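Notes from the sitzprobe for Makowska, the chamber opera we open in November. Posting these mainly for the pit players who missed it.

Orchestra is 50, which is the most the Ostonier pit holds with the harp in. The second bassoon sits under the overhang on house left. Sightline to the podium from that chair is poor, so there will be a monitor.

Act 1 ran long. The cause is the transition into the letter aria, where the fermata has been growing every rehearsal. Przemysław Rutkowska (conducting) wants it back to what is printed: four beats, then straight on. Please mark it in ink.

Strings: bowings for the storm interlude changed again. The new set is in the shared folder. The old set had the violas retaking on the pickup, and that put an audible hole under the baritone. Delete the old PDF.

Brass: offstage banda is now in the scene dock, door half open. With the door fully open the trumpets arrived sharp and early against the pit. Half open takes the edge off the sound and the singers can still hear their cue. Stage management has the mark on the floor.

Sandrine Millet sang the title role at full voice through Act 2 and marked Act 3. The B flat before the trio sits right on top of the horn entrance. Horns are down to mezzo piano there until she releases. This is a balance change only, no change to the notes.

Surtitles: 2 screens, one above the proscenium and one at the side for the upper balcony. The side screen was late on every cue in the quartet. The operator is calling from the vocal score, and the vocal score still has the cut bars in it. A corrected copy goes out before the next run.

Cuts as they now stand: the second verse of the drinking chorus, and the repeat in the ballet. The reprise of the prayer has been restored. If your part has it crossed out, erase the crossing out.

Pitch is A=442 for this production. The chamber organ has been set to it and can't be moved during the run. Winds, please warm up in the pit and not in the corridor, which is a good deal colder.

Reading list for anyone new to the piece: the preface to the Erkico edition covers the sources well. The Neleo study score is easier to read but follows the earlier ending, so don't use it for Act 3.
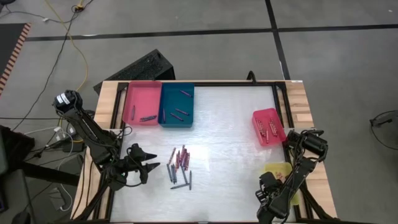 Is the prayer reprise in or out for the November performances?

It's in. Only the drinking chorus verse and the ballet repeat are cut.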